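Estantería con escritorio integrado: galería de la unidad blanca de tres niveles

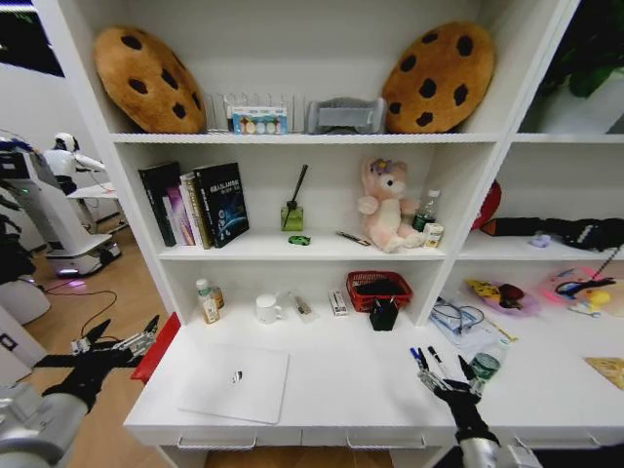

Texto: Redacción de Ketilsson — Sección Mobiliario y orden — Marzo

La ficha corresponde a la unidad 11 del catálogo interno de Hevport, dedicado a muebles que combinan almacenaje vertical y superficie de trabajo. El interés del conjunto está en el reparto de objetos por altura.

Estante superior. Dos cojines redondos con forma de galleta, de color marrón dorado y con motas oscuras, ocupan los extremos. Entre ambos queda un organizador de archivos acrílico transparente, de ranuras verticales, con una caja de colores impresa en azul. Una pieza textil gris de almacenaje se apoya en el cojín derecho. Criterio aplicable: volumen grande y poco peso, uso esporádico.

Estante intermedio. Los libros se agrupan a la izquierda, en vertical y algo inclinados. Sin sujetalibros, una fila parcial tiende a abrirse por la base; conviene un tope metálico o una pila horizontal que cierre el grupo. En la zona central, un difusor de varillas de vidrio verde y, delante, un coche de juguete del mismo color. A la derecha, un conejo de peluche rosa y blanco, una botella de agua de plástico transparente y un envase pequeño de cartón blanco y naranja.

Observación sobre el difusor: la guía de Itum recomienda separarlo del papel y colocarlo sobre una bandeja. El aceite perfumado deja cerco en los acabados blancos y la mancha no sale con jabón neutro.

Superficie de escritorio. A la izquierda, una botella de plástico blanca con tapón verde y otra pequeña de tono ámbar. Dos bolígrafos cerca del borde frontal derecho. Para escritura se aconseja mantener despejado el tercio central y llevar los frascos al fondo.

Datos de montaje de la ficha — fondo libre recomendado ante el escritorio: 92 cm. Fijación a pared obligatoria en los dos puntos superiores. Reapriete de la tornillería al mes del montaje y después una vez al año.

Referencia de archivo: Hevport 1,147. Las fichas de la serie Ikel, con escritorio abatible, se publican en galería aparte.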